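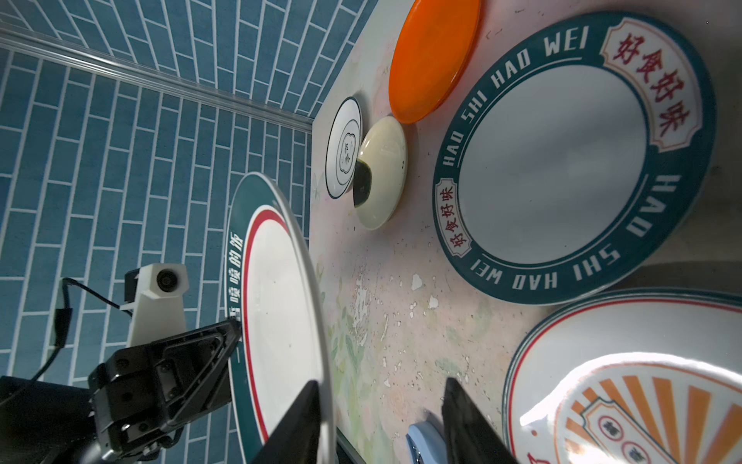
Issue 13, page 2

Merle Kingi has spent most of the past year writing rules for robots that pick up dishes. The document that came out of it, known inside Lusteck as the Costigan handling code, is short and has very few numbers in it.

"People expect a table of forces," Kingi says. "We had one. It was wrong as soon as somebody bought different plates."

The code starts with the grip. A plate held upright has to be held at the lower edge, with a finger against the face. The arm may not travel until the hold has been checked, and the check is done by the machine and logged. A person can override it, but has to enter a name.

"That last part got the most complaints," says Kingi. "Operators at Hendomden didn't want their names on it. I understand that. I kept it in."

Two-arm work takes up the longest section. When both arms are near the same dish, one of them is the holder and the other is the helper, and the roles are set before either moves. The helper gives way if they come too close. Earlier drafts let the software swap roles partway through a lift. Kingi took that out after reading 262 incident notes from the first trial.

"Most of them were nothing, a tap or a stop. But in the ones where a dish got dropped, you would often find both arms thought they were in charge."

The code also says what should be on the table. Test sets must mix plates, bowls and saucers, and must include glossy pieces and rims with printing or patterns. Kingi says labs like to practice on plain white plates because the results look better.

"Go look in a kitchen cupboard. Nothing matches. There's shine on everything, and there's writing on some of it. If your camera has trouble with that, I want it to have trouble in the lab."

Scuffed dishes are allowed. Chipped ones are not, and the person running the session has to check for them by hand before starting.

Vevo, a smaller shop, adopted the code in April and has logged 842 lifts under it. Kingi has asked them for the failed ones first.

The next revision will deal with stacking. Kingi would like to ban lifting more than one plate at a time, and expects an argument.

"They'll say people do it all day long. Sure they do. I've broken plenty that way myself."

Comments on the draft stacking section go to Kingi's office at Lusteck.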